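# 4주차 강의 노트: 자동화가 들어온 일터, 그리고 거기서 일하는 사람들

지난 시간에 조금 급하게 끝냈던 부분부터 다시 이어 가겠습니다. 질문을 많이 주셔서 저도 집에 가는 길에 한참 생각했답니다. 오늘은 기계의 성능 이야기는 잠시 미뤄 두고, 기계가 들어온 다음 날 아침에 출근하는 사람의 하루가 어떻게 달라지는지를 천천히 따라가 보려고 해요.

## 1. 일이 없어지는가, 옮겨 가는가

읽기 자료에 나온 Tomden 물류센터를 떠올려 봅시다. 직원 387명 가운데 포장 라인에서 일하던 사람은 80명이었습니다. 자동 포장 설비가 들어온 뒤에도 이분들 대부분은 같은 건물에 남았는데, 하는 일은 꽤 달라졌지요. 상자를 접고 테이프를 붙이던 분이 이제는 설비가 멈춘 까닭을 찾고, 찌그러진 상자를 골라내고, 로봇에게 보여 줄 동작을 직접 손으로 해 보입니다.

이 마지막 일을 '시연 작업'이라고 부릅니다. 사람이 그리퍼를 손에 쥐고 물건을 집거나 옮기면 그 움직임이 기록되고, 나중에 로봇이 그것을 보고 배우는 방식입니다. 이름은 거창하지만 막상 해 보면 몸으로 하는 일이에요. 손목이 뻐근하고, 같은 동작을 여러 번 되풀이해야 하고, 손끝의 감각이 평소와 달라서 처음에는 누구나 답답해합니다. 그러니 시연 작업을 '데이터 업무'라고만 적어 두면 정작 그 일을 하는 사람의 몸이 빠져 버립니다.

비닐봉지를 생각해 보면 이해가 빠릅니다. 우리는 구겨진 비닐을 별생각 없이 헤치고 그 안의 상자를 꺼내지요. 그런데 집게 두 쪽으로 같은 일을 하려면 어디를 잡을지, 얼마나 벌릴지를 하나하나 의식하게 됩니다. 오래 일한 분들이 "내가 이걸 어떻게 하고 있었지?" 하고 되묻는 순간이 바로 여기예요.

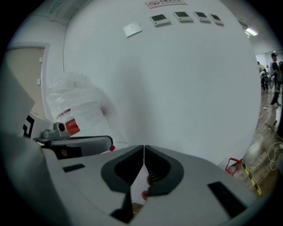
## 2. 숙련은 누구의 것인가

Gadeo의 현장 면담 기록에는 이런 말이 나옵니다. "가르치는 건 좋은데, 가르쳤다는 표시가 어디에도 안 남아요." 저는 이 문장을 읽고 한동안 다음 장으로 넘어가지 못했습니다. 시연하는 사람은 자기 요령을 내어 주지만 직무 기술서에는 여전히 '포장 보조'라고 적혀 있거든요. 임금표도 그대로이고요.

반면 Kwiatkowski 공장에서는 시연 작업에 따로 직무 이름을 붙이고 교대 시간도 새로 짰습니다. 한 번에 이어서 하는 시연은 최대 97분까지로 정했는데, 이 기준은 현장에서 먼저 제안한 것입니다. 물론 여기에도 불만은 있습니다. 혼자 하는 시간이 늘어 동료와 이야기할 틈이 줄었다는 의견이 꽤 나왔어요.

## 3. 다음 시간까지 생각해 올 것

- 여러분이 해 본 일 중에서 말로 설명하기 어려운 손동작을 하나 골라, 처음 배우는 사람에게 알려 주듯 적어 보세요.
- Skadico 사례의 4장을 읽고, 설비 도입 전에 직원에게 무엇을 알렸는지 표시해 오세요.
- 기록된 동작을 다른 사업장에서도 쓴다면 시연한 사람의 동의는 언제, 어떻게 받아야 할까요?

분량은 한 쪽이면 충분하고, 문장이 매끄럽지 않아도 괜찮습니다. 일해 본 경험이 없는 분은 집안일을 골라도 좋아요. 빨래 개기나 김밥 말기 같은 것도 환영합니다!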